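Buying Robots for Small Workplaces
Chapter 7: What the Demonstration Leaves Out
Claltstead teaching edition, revised November

Most people who sign for a robot have seen it do the job first. They have seen it on a screen, in a simulated room, and they have usually seen it go well. This chapter is for the person who then has to find the money, and its starting point is that a simulated trial is weak evidence for a budget. It can tell you whether an arm of a given length might reach a given shelf. It tells you very little about what the arm will cost you in its second year.
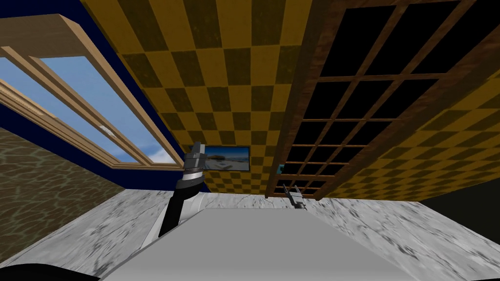

Take the case we shall follow to the end of the chapter. Javach, a kitchen supply firm, wanted two-armed machines to pick up and put away mixed goods. The seller, Trakex, offered a trial package of 2,000 simulated runs and reported that 1,533 of them had succeeded. The board was pleased. It asked for a price per machine and was given one, and the first draft of the budget was that price with delivery added.

We would ask students to stop there and read the word "succeeded" again. Succeeded at what? The trial report counted a run as good if the item left the surface. It did not ask where the item ended up, or in what state. A buyer who pays by the finished task had been shown figures for half of one.

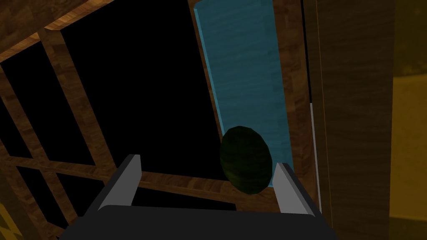 Choice of test items deserves its own line in any plan, and it rarely gets one. Sellers like shapes that forgive a poor grip. An open two-fingered gripper lining up on a single dark green oval is a fair early test, but a working kitchen store also holds bags, lids, wet boxes and things stacked inside other things. Ask for a trial on your own list. If the seller wants to charge for that — many do — the charge belongs in your comparison of bids, before any order is placed.

Then there is the matter of the approach. Much of a robot's working time goes on getting the fingers to the right place, and that time is paid for whether or not anything is lifted.
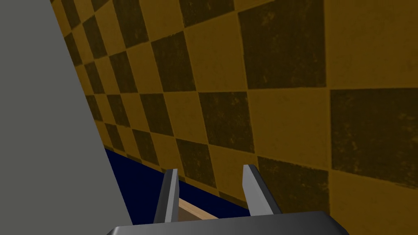 Figure 7.3. Simulated view over an open gripper, with a strip of light wood between the fingers.

Javach's second draft was better, though still hopeful. It set aside 185 hours of staff time for setting up and 25 for training. Both numbers came from the seller, and neither allowed for a day when the machine was idle and the old way of working had to be kept going beside it. We suggest that you treat any seller's estimate of your own staff's time as a guess until another customer confirms it.
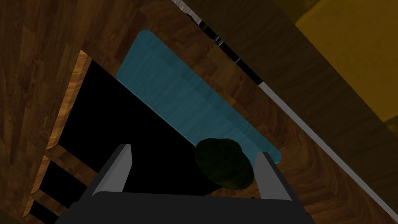 A third draft, prepared with help from the advisers Jakab, put the purchase price on the last page. The first page listed what would have to change in the building, who would be called when the machine stopped, and what Javach would do if it had to send the thing back. Section 7.1 begins with that list and asks you to price it.

Claltstead Teaching Texts. All rights reserved. Contact the publisher for permissions. Back to top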